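Looking after stone worktops, sills and floors

Tips from the Akell workshop, put together by Liesbeth Groen

Most of the calls we get after a kitchen is fitted are about marks, and most of the marks could have been dealt with at home. These notes cover granite, marble, limestone and slate. If you have engineered quartz, go by the maker's leaflet.

Find out what you have

Granite and slate put up with most things. Marble, limestone and travertine contain calcite and react with anything acidic, including lemon juice, wine, vinegar and many bathroom sprays. If you have moved into a house and don't know what the worktop is, put one drop of vinegar on a hidden spot, such as the underside of an overhang. If it fizzes, treat the stone as marble. Rinse it straight away.

Everyday cleaning

Warm water and a small squirt of washing-up liquid is enough. Wring the cloth out well, wipe, then go over again with clean water and dry with a tea towel. A dull film on dark granite is nearly always dried soap. Two rinses will usually shift it.

Don't use cream cleaners or scouring pads on a polished finish. On a honed or riven surface a soft nylon brush is fine.

Before any job that involves water or a sander, clear the worktop completely. Unplug the kettle and toaster, and move extension leads and chargers to another room. Lift things off, don't slide them. Grit under a rubber foot will scratch marble.

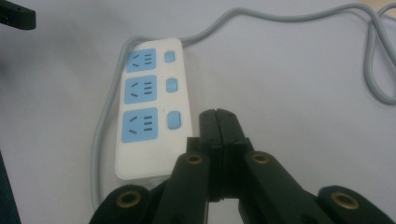
Oil stains are the next most common complaint. Cooking oil soaks in and leaves a dark patch that no amount of wiping will remove. Use a poultice. Mix bicarbonate of soda with water until it is as thick as peanut butter, spread it over the stain and a little way past the edge, cover with cling film and tape down the sides. Leave it overnight. Take the film off in the morning and let the paste dry out fully before you scrape it up with a plastic spatula. An old stain may need three or four goes.

Tea, coffee and red wine can be treated the same way, using hydrogen peroxide from the chemist in place of the water. Only do this on pale stone, as it can lighten dark stone for good. Wear gloves.

Rust rings from tins and plant stands are harder. Shop rust removers are mostly acid and will ruin marble. Ask a mason.

Sealing

Pour a teaspoon of water on the surface and come back in 25 minutes. If there is a dark patch under it, the stone needs sealing. Test near the hob and the sink, where the old sealer goes first.

Let the stone dry for a full day. Put the sealer on thinly with a lint-free cloth, wait as long as the tin says and buff off every trace. Sealer left to dry on the surface goes sticky and has to be taken off with more sealer or with solvent. We do our own counter in May each year, when the windows can be left open. Two thin coats are better than one thick one.

Scratches and etch marks

An etch mark is a dull spot where acid has eaten the polish. Sealing won't prevent it and won't cure it. On marble, a small one can be worked out with marble polishing powder, a damp felt pad and some patience.

For deeper scratches use wet diamond hand pads. Start with the finest pad that makes any difference, and go up through 1,000 and then 3,000 grit. Keep the surface wet and work over an area wider than the scratch, or you will leave a dip that catches the light. Mop up the slurry as you go. Never dry sand stone indoors. The dust is bad for your lungs.

Granite is too hard for most people to repolish by hand.

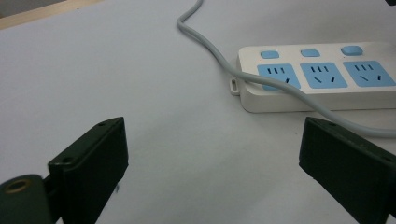
Power strip on a white tabletop.

Chips

Small chips on the front edge can be filled with a clear or tinted epoxy. Clean the chip with acetone, mask both sides, fill it slightly proud and leave it for a day. Trim it flush with a new razor blade held flat. Keep the broken piece if you find it, because a glued chip always looks better than a filled one.

Floors and hearths

Sweep or vacuum before you mop, every time. Put a mat on both sides of the outside door. Soot on a limestone hearth comes off with a dry sponge first and soapy water second.

For slate that has gone grey, a wipe of slate oil brings the colour back. It will need doing again in a few months.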